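Gresach housing support payments to rise from April

18/10/2023

Households in Gresach receiving the council's housing support payment will move to a single monthly rate from April, under a scheme approved by the benefits office.

The change applies to 1,251 private tenancies and 813 supported tenancies. Claimants already on the upper band are included.

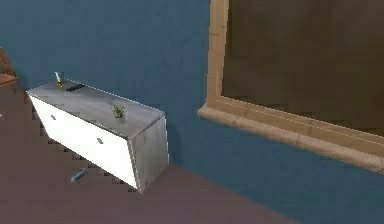

A long white cabinet with two drawers against a blue wall.

Payments are currently made in two parts, with the second held until the landlord returns a rent statement. Deepak Sengar, who manages the scheme, said the statement would now be requested once a year.
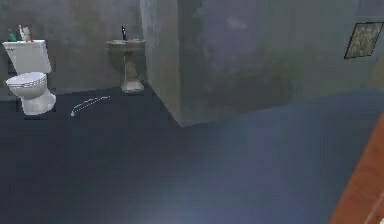

Tenants whose rent has changed since their last award must report the new figure within six weeks. Late reports will be processed, but arrears will not be backdated beyond one payment period.

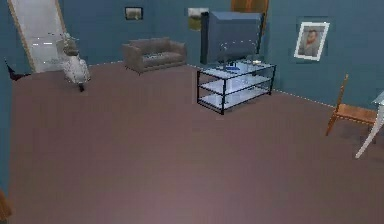 How to apply

Existing claimants need not reapply. New applicants should complete form H2 at the Draveo Street office and bring proof of income and a signed tenancy agreement.
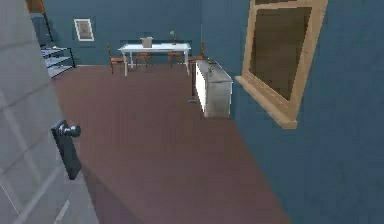 Joint tenants submit one form between them. Appeals go to Ritu Pal at the same address.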